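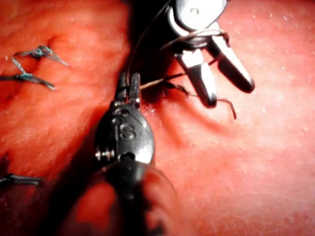
Knots look easy until the thread has an opinion, according to Wilma Lennox, who went home from her first Saturday here with a new respect for shoelaces.

About Moncrieff
October

We teach suturing and very little else. People ask if we might branch out. We have 13 benches, one kettle and no plans.
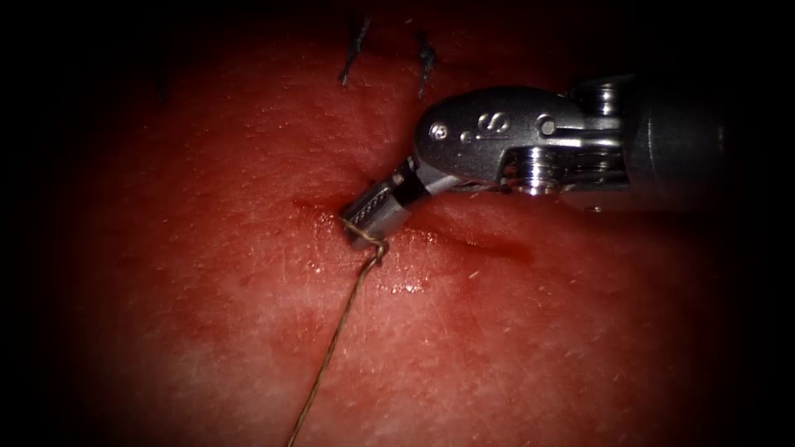
Fiona Strachan
Course Director, Moncrieff Suture School

The school opened with 10 students and a great deal of spare thread. A class is now capped at 24, the most we can teach without shouting. Everyone begins with the loop. You will make bad ones for a morning, and Ottar Hovland will look at each of them and say "hm."

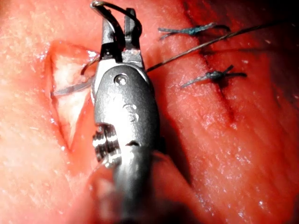

Curved needle, open wound, thread across the top.

After loops come needle angles, then closing a wound from one end to the other without bunching the edges. Yulan Song teaches this part and owns the good scissors. Please don't ask to borrow them.
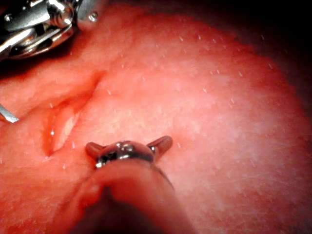 A fold in the tissue, with instruments close by.

The last session is on working along curves and creases, where the tidy habits of the flat bench go to die. Bring lunch. The nearest sandwich is at Brinach, and it closes at two.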